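4.2 Does a shared bin wear its contents?

The claim that goods kept loose in metal bins come out worse than goods kept in divided trays is repeated so often in the storage trade that few people ask where it came from. Harneo's buying guide states it as plain fact. So does the Flillus handbook, which gives no source and shows no damaged goods. We were able to trace the claim back through three trade leaflets, each citing the one before, and the trail ends at a sales sheet for divided trays. A claim with that history may still be true, but it should not be treated as settled.

Our own test at the Grurkico store was modest. We kept 23 bins of mixed household and garden goods in use for 90 days, with no dividers and no rule about what could lie beside what. Hard and soft things shared a floor. We wanted the sort of mixture that a careful storekeeper would object to, because that is the mixture the trade advice warns against. If loose storage does the harm it is said to do, a soft bag lying in the same bin as a garden tool and a rough block ought to show it.

Figure 2 gives one such mixture. The drawstring pouch is the item most people would pick as likely to suffer, and the hand fork the one they would blame. The bin itself has plainly been through a good deal: its floor is scratched and its back face is scuffed. It is tempting to read those marks as proof of rough contact between the goods, and at least one of the leaflets invites its readers to do just that. We think this is a mistake. A scratch on a bin floor shows that something hard has met the floor. It says nothing of what has met the pouch.

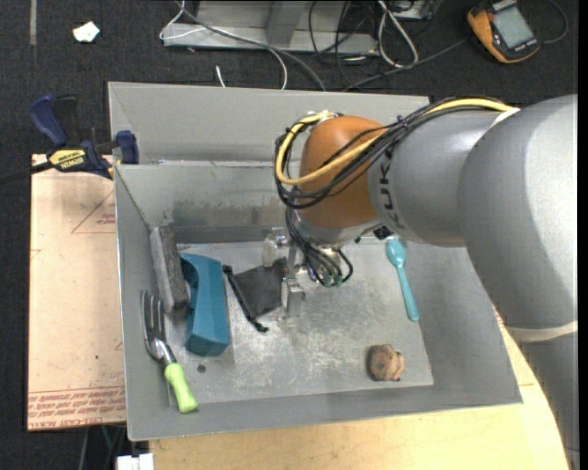
Figure 2. Mixed goods stored without dividers, Grurkico store.

Ông objects that this lets the bin off too lightly: a floor that has been scratched will have raised edges, raised edges catch on cloth, and so the marks matter even if no two items ever touch. The objection is fair and we cannot fully answer it. We did not run a hand or a cloth over the floors before the test began, and we should have done. What we can say is that snagging of this kind would be a fault of old metal, and would carry on just as well in a divided tray made of the same stuff. It gives a storekeeper a reason to look after the floor. It does not, as far as we can see, give them a reason to buy dividers.

A second difficulty is the word "damage", which the trade uses for everything from a torn seam to a smudge. Harneo's guide speaks of 1000 handlings as the point at which loose goods "begin to suffer", without saying what suffering looks like in a plastic moulding or a block with a rough face. A block that was speckled and coarse on the day it went in can hardly be marked down for being coarse later. We therefore counted an item as damaged only if it could no longer do its job. This is a hard test and it favours loose storage. Readers who care about looks, and shops that sell on looks, will want a softer one, and may well reach a different answer from the same bins.

We would also warn against reading much into how the goods lie at any given moment. A block leaning on a bin wall looks careless, and a neat tray looks careful, but neither look was part of what we measured. The measures themselves are set out in the next section, together with the bins we had to leave out.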